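Colour Coding of Cables and Lines in a Shared School Workshop

Term project report, Applied Technology
Roman Witkowska

1. Background

The workshop at Ardale is used by 2 programs. The theatre group keeps its lighting and sound cables there, and the technology classes use the same shelves for extension cords, data cables and bench leads. Before this project the only labels were paper tags tied on with string. Many had come off, and those that were left had been written by different people over several years and didn't agree with each other.

My project looked at whether a simple colour code, put on with ordinary electrical tape, would make it quicker to find a cable of the right length. I also wanted to know if people would keep using the code once it was no longer new to them.

2. What others have done

Colour codes for cable length are common in theatres and among touring crews, but there is no single standard. Each place tends to make up its own. I visited the hall at Harine, where the length is marked with one band at each end of the cable and the owner with a second band further in. The technician there told me the second band causes most of the mistakes, as people read the wrong one first. For that reason I used one band only.

I also read about fixed wiring colours. These are set by code and mean something quite different. Tape on the outside jacket of a portable cable should never be taken as a sign of what the conductors inside are for. I put a note about this on the wall chart.

3. Materials

I chose vinyl electrical tape over coloured heat shrink. Heat shrink lasts longer but can't be slid over a moulded plug, and most of our cables have moulded plugs. Tape can be replaced in a minute by anyone. 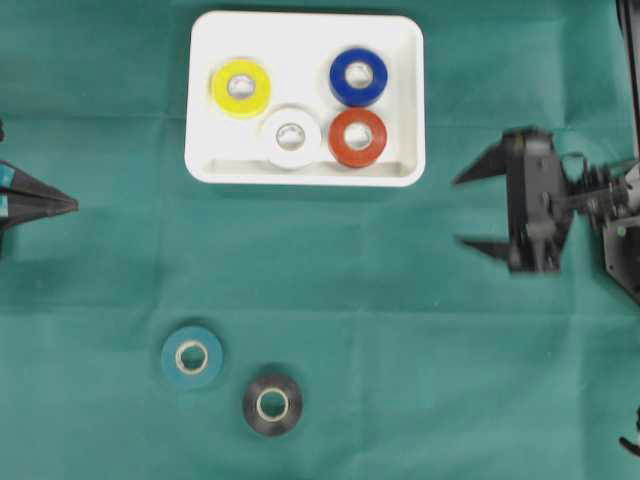
Figure 1. Rolls of electrical tape in a white tray, including yellow, blue and red.

The code was as follows:

Yellow: short cables, for use on one bench
Blue: medium cables, bench to wall
Red: long cables, for use across the room or on stage
No tape: not yet measured, do not lend

I left out green because green tape on a power cable could be confused with an earth marking. I left out white because it gets dirty and starts to look grey.

4. Method

Each cable was uncoiled on the floor, measured against a marked line and checked for damage. Damaged ones were set aside for Mr. Girard's class to repair. The jacket was wiped with a damp cloth and left to dry before any tape went on. I wrapped the tape with a slight stretch and let the last turn go on with no stretch at all. If the end is pulled tight it lifts within days and collects dust.

Bands were placed a hand's width from each plug. My first few were closer in, but they rubbed against the strain relief and started to slide, so I redid them.

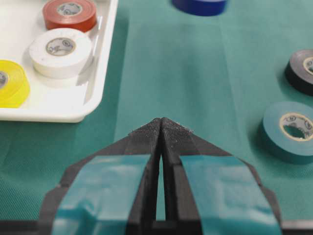
Surface preparation mattered more than I had planned for. Tape on a clean, dry jacket stayed flat. On older rubber cables, which have a chalky feel, the adhesive picked up the chalk and let go. Wiping twice helped with some of these. For the worst ones I finished the band with a small cable tie on each side.

The workshop log lists 518 cables and leads. I didn't have time to tape all of them, so I started with the theatre shelves and the extension cords.

To test the code, 31 students were each asked to fetch a cable of a given length, once from a shelf with paper tags and once from a shelf with tape. Half of them did the tape shelf first.

5. Results

Most students were faster with the tape. The difference was largest for long cables, which look much the same as medium ones when coiled. Students who had never used the workshop gained the most. The theatre crew gained very little, as they already knew where their own cables hung.

Two students had trouble telling colours apart under the old lamps at the back of the room. One of them has a colour vision deficiency. I hadn't allowed for this in the design.

By November some bands had gone missing, nearly all from the chalky rubber cables.

6. Discussion

A colour code on its own doesn't suit every user. A better version would change the number of bands as well as the colour, so that a long cable carries three and a short cable one. The school at Clodon does this with its ropes.

The return shelf is still a weak point. Cables come back on Tuesday after rehearsal in one heap, and the sorting depends on who is there.

7. Further work

Tape the remaining bench leads. Test the one, two and three band version with the same students. Replace the lamps at the back, or move the long cables to the front wall.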